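Rituva changed its lunch menu again

August 16, 2024

I stopped at the Rituva in Gurbridge on my way home and the menu board was new. The smoked turkey melt is gone. In its place is a flatbread with pickled cabbage and mustard, offered until they run out of bread, according to the girl at the register.

The chain put calories on the board in April. The flatbread is listed at 521, and the old melt was 452. The family box comes in at 1476, and I would guess most people split it.

I liked the flatbread. The cabbage was sharp and the bread held up in the car. The fries were the same as always, a little soft by the time I got to them. 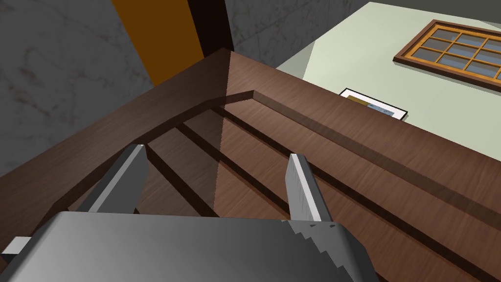 The Flodcombe store still has the old menu. I called and asked. They expect to switch over when their next bread delivery comes from Domański, the bakery that supplies both places. If you want the melt, go there soon. Parking is free for 90 minutes behind the building, and the drive-thru closes before the dining room does.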